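讲稿备注（给自己看的，上台时不要照着念）

题目：小酒庄的客人从哪里来，又为什么不再来

开场。先感谢主办的朋友。我的中文是成年以后才学的，有的地方说得慢，请大家原谅。如果有一句话听不懂，请马上举手，我换一种说法。

我在Herura酒庄工作，做的是接待和会员这一块，不是酿酒。所以今天关于发酵、橡木桶的问题，我可能回答不好，可以在茶歇的时候去问Lutz Wendt，他坐在第二排。（这里停一下，让Lutz站起来。）

第一部分：我们的情况

Herura在一个很小的谷地里，最近的火车站叫Clallberg，从车站到我们这里没有公共汽车。葡萄园不大，白葡萄比红葡萄多。我们没有餐厅，只有一间品酒室，另外在老房子里有两间客房。

以前我们的想法很简单：酒好，人就会来。有几年也确实是这样。后来附近的酒庄都开了品酒室，Meinecke酒庄还做了音乐晚会，客人就有了选择。我们去年登记的品酒客人是596位，其中第二次来的只有124位。这个数字我第一次看到的时候，心里不太舒服。（幻灯片翻到下一页，数字要大，后排也要看得见。）

请注意，这里说的“第二次来”，是指同一个名字在登记本上出现两次。夫妻两个人轮流登记的情况，我们没有办法分开。所以真实的数字应该比这个高一点，高多少我不知道。

第二部分：我们问了客人什么

我们没有做很长的问卷。Birgit Strobel建议只问两个问题：您今天为什么来？什么情况下您会再来？卡片放在结账的地方，写不写都可以。收回来258张，有的只写了一个字，有的写满了背面，还有一张画了一只猫。

第一个问题的答案很分散。朋友介绍的，开车路过的，在Clernico上看到的。（解释：Clernico是我们用的预订平台，在座有的同行可能也在用。不要在这里讲平台收费的事，会讲不完。）

第二个问题的答案比较集中。很多人写的是“如果不用开车回去”。这句话用各种方法写出来：“如果能住下来”，“如果有人送我们去车站”，“如果我丈夫也可以喝”。我念三四张就够了，不要全部念。

我当时的理解是，我们应该多推两间客房。于是在十二月，淡季的时候，我们做了一个安排：品酒加住宿，第二天早上再带客人走一遍葡萄园。价格写得很清楚，酒另外算。
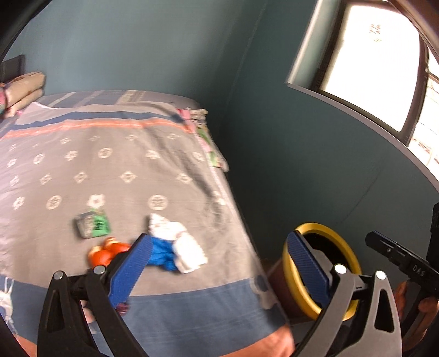
Till Kasten听完这个安排以后提了一个意见，我到现在都觉得有道理。他说，客人写“如果不用开车”，意思是想要放心地喝酒，我们却听成了想要住宿，这中间差了很远。一个人坐火车来，下午喝几杯，傍晚坐火车回去，他只需要一段从酒庄到车站的路，为什么要卖给他一个晚上？

我想了几天，觉得他说得对，至少对了一大半。住宿的安排我们保留了，因为确实有人喜欢。但是我们又加了一个班车，每天下午五点四十分从品酒室门口出发，送到Clallberg车站。车是跟村里租的，司机就是Ehsan Virk，他本来负责我们的送货，下午这个时间正好有空。

（如果有人问保险：载客和载货的保险是两件事，我们重新办了。细节请他们写邮件给我。）

第三部分：班车以后的变化

我要说得小心一点。班车开了才几个月，还不能说是成功。我能说的是下面这些。

坐火车来的客人多了，他们在品酒室坐的时间也长了。以前客人试三款酒就看手表，现在有人把六款都试完，再回头要第一款。每位客人买的瓶数反而少了，火车上不好拿。这一点我们事先没有想到，是Birgit对账的时候发现的。

后来我们把寄送的表格放到桌子上，客人一边喝一边填，不用等到结账。六瓶一箱，满两箱免运费。瓶数慢慢回来了，有一部分从现场购买变成了寄送。对仓库来说工作多了，Ehsan的上午变得很忙。他跟我抱怨过，我也认为他应该抱怨，所以我们给他请了一个半天的帮手。

（时间检查：到这里应该讲了一半多一点。如果晚了，下面Meinecke那一段跳过去。）

第四部分：跟邻居合作

Meinecke酒庄离我们很近，走路可以到。以前我们两家见面很客气，生意上不来往。班车开了以后，他们的Ritva Lehtinen打电话来问，车能不能在他们门口也停一下。我的第一个反应是不愿意，我承认。我担心客人下午先去他们那里，到我们这里已经喝不下了。

我们谈了两次。最后的办法是这样：费用两家平分，车先停他们家，再停我们家，然后去车站。品酒的顺序也商量过，他们的红酒比较重，我们的白酒比较酸，先喝白的比较合适，所以我们在两边的酒单上都写了一句建议，请客人中午先到Herura，下午走过去Meinecke。客人不一定照着做，这个没有关系。

有一件小事值得讲。两家的会员通信以前是分开寄的，现在每一期最后留半页给对方。Ritva写他们的，我写我们的，互相不修改。她的文章比我的好看，有客人专门来信说过。

第五部分：给同样规模的酒庄几个建议

卡片上的话要多读几遍，请不同的人读。我一个人读的时候，只看到了自己想看到的东西。

登记本请写清楚日期和人数，名字用同样的写法。我花了很多晚上把旧的登记本整理出来，如果当初写得整齐，这些晚上可以省下来。

淡季试新的办法，旺季不要试。旺季的时候员工没有力气跟你讨论，客人也没有耐心。

发车时间请按照火车时刻表来定，并且留出十分钟。我们开始的时候留得太少，有客人抱着酒箱在站台上跑，后来写信来，语气还算客气，但是我看了很惭愧。

价格方面，我没有资格给建议。每个地方的成本不一样。

结尾。如果大家对卡片的样子有兴趣，我带了几张空白的，放在门口的桌子上，可以拿走，也可以改成自己的。问答留十五分钟。第一个问题如果没有人问，请Lutz先问，我们说好了的。

备用问题（有时间再用）：
为什么不收班车的钱？收过两个星期，每次找零钱太慢，车就晚了。
客人喝多了怎么办？品酒室有水和面包，倒酒的人可以拒绝再倒，这是写在墙上的规定。
下一步做什么？想在春天把葡萄园的步行路线重新做标记，现在的牌子有几块字已经看不清。德文和英文都有，中文的我自己来写，写完请大家帮我改错字。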